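The Long Life of the Kitchen Table

My grandmother's table came from a shop called Altimura, two towns over, and it arrived on the back of a hay truck in June with a blanket thrown across it. It was too big for the kitchen. Everyone said so, and everyone went on saying so for the next 47 years, usually while sitting at it with a second helping of something. To reach the pantry you had to breathe in and go sideways, and I can still feel that corner against my hip (it got all of us, even the dog).

I have been thinking about that table a good deal lately, partly from driving around the valley talking to people about theirs. You would be amazed how much folks have to say! Ask about their house and they'll mention the roof. Ask about the table and they pull out a chair, put the coffee on, and start with the burn mark from the Christmas ham, then move along to the spot where somebody's cousin did his long division with a ballpoint pen and no paper underneath.

In Atine, the little river town where I spent most of the fall, there is a repair shop that takes in nothing but tables. Declercq, it's called, the same name that has been painted over the door since the days when furniture came upriver by barge. The shop keeps a ledger, and the last entry when I visited was number 1352, a drop-leaf with one leaf that no longer dropped. They charge by the leg, which I found charming until I remembered that ours had six. 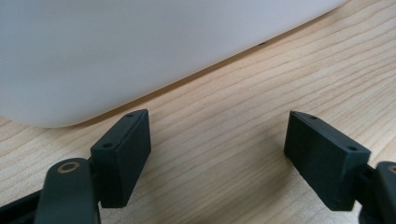 A pale wooden tabletop, with the grain running on the diagonal.

What the people at the shop will tell you, if you let them, is that most tables are ruined by kindness. We wipe and polish and spray, and we put down a cloth to save the finish, then leave it there for so many years that the wood underneath turns a different color from the wood around it. Their own advice is plain soap, a soft rag, and a little oil when the surface starts to look thirsty. They would also like you to stop dragging the thing across the floor by one end. Lift it, please, and get your brother-in-law to help.

Not everybody wants an old one, of course. The Mekport outlet on the highway sells a perfectly good table that comes flat in a box, seats 4, and goes together in an evening if you don't lose the little bag of screws. A young couple in Atine showed me theirs with real pride, and I was glad they did. It already had a ring on it from a hot mug and a row of tooth marks at toddler height, and I thought, well, there you go, it's started.

Ours lives with my sister now. She had to take a door off its hinges to get it in, and it is too big for her kitchen as well. I went over for soup last week and caught my hip on the corner, right where I always used to, and she laughed so hard she had to set down the ladle.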